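Wumel puts second garment-handling cell into service at Requena plant

Oct 9, 2018

Textile services firm Wumel has started a second automated handling cell at its Requena plant, where 37 people work on the intake side. The cell takes over the first step of the line: picking a piece out of the pile, finding a hemmed edge and presenting it to the feeder clamps.

The work was done by hand at four stations until last month. Operators stood facing the chute for a full shift, with a rotation every two hours. Under the new layout two of those stations are closed and the other two handle mixed loads, which the cell does not accept.

The system was supplied by Rondier and runs on the firm's Flaltireo control software. It works inside a white-walled enclosure with metal trim at the base of the walls. A two-finger gripper closes on the cloth at or near a hem, where the doubled fabric and stitching give it something firmer to hold than a single layer.
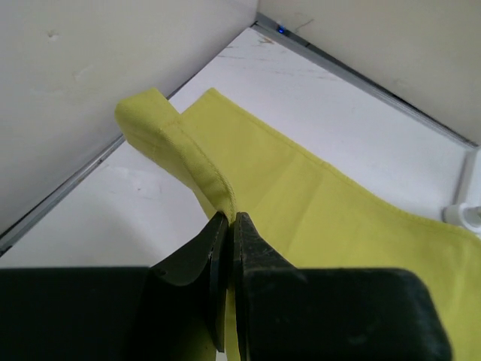
Adoración Carrasco had doubts about that choice and repeated them at the shift meeting. A hem is the right place to grip on a new piece, she said, but after enough washes the stitching goes first, and she would like to see the reject figures for old stock before anyone closes the remaining stations.

Those figures are not yet split by age of garment. In the acceptance run the cell was given 1249 pieces. Of these, 207 were sent to the reject bin for manual handling, most of them because the gripper had taken hold of two pieces together or had missed the edge. Rondier's commissioning engineer, Iker Casado, said the double picks were the larger problem and that a change to the closing force was being tested.

Output on the day shift stands at 479 pieces per hour for the two cells combined. The manual stations were faster at their best, according to plant manager Benito Iglesias, but the rate dropped in the last third of the shift and the feeder had to be slowed to match. The feeder now runs at one speed.

No jobs have been cut. Six operators have moved to inspection and repair, and two have been trained to clear faults and restart the cells. The fault-clearing post carries a higher pay grade – a point the works council had asked for in writing. Duyên Khương, one of the two, said the new job is easier on the shoulders and harder on the nerves, as a stopped cell holds up everyone downstream.

Lifting is the slowest part of the cycle. Once the fingers have closed, the cloth hangs or stands from a single point and can twist, and the software has to decide whether enough of the edge is free for the clamps. If not, the piece is put down and picked again, up to three times. 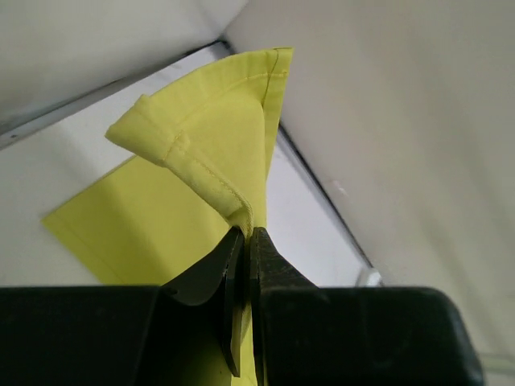 Next steps

The reject bin will be sorted by garment age through the end of November. Crescencio Arroyo will collect the results for the intake team, and the remaining manual stations stay open until they have been reviewed. A decision on a third cell – planned for the flatwork line – has been put back to the same review.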